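Search this site Go

Looking after the Plamon arm: your questions

I keep the Plamon bench arm running here at Ukmont, and these are the things people ask me most (usually while I'm halfway through a coffee!).

Where should the tray go?

Near the middle of the mat, in easy reach of the arm. I use the black one with three compartments and start with rings and a snack bar, because they're such different shapes to pick.

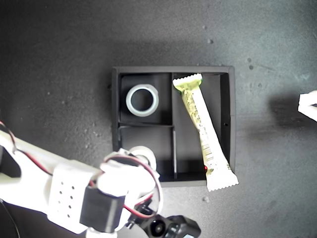

How often do I check the wrist screws?
Every 20 hours of running. I give them a gentle nip with the small driver and stop as soon as they're snug.

Why wrap the fingertips at all?

Bare plastic is slippery, and a bit of soft white covering gives you some grip. It matters most with rolls, where one finger goes into the core and bears on the inside rim. Creases are fine, big lumps aren't.
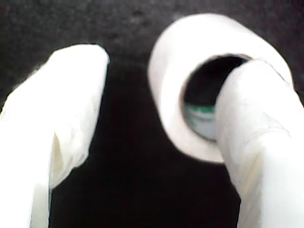 When do I change the wrapping?

Sooner than you'd think! Look for ragged edges, grey smudges or a flap hanging off the inner side. Power down, peel the old stuff off, wipe the plastic and let it dry, then wrap again from the tip down. I keep the small round holes lower on the fingers clear so I can still get at them.

How do I know the fingers are lined up?

Close them slowly with nothing in between and look at where the tips meet. If one sits ahead of the other, rerun the Munshi zeroing routine (it's under Service, and the code is 413).
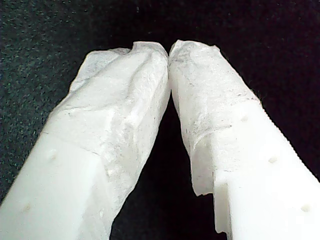
Tips closed and touching, wrapping on both fingers.

It still drifts after zeroing. Now what?

Check the wrist cable isn't tugging, then send me the log and I'll have a look.

Contact us | © 2023 Pusovus | Back to top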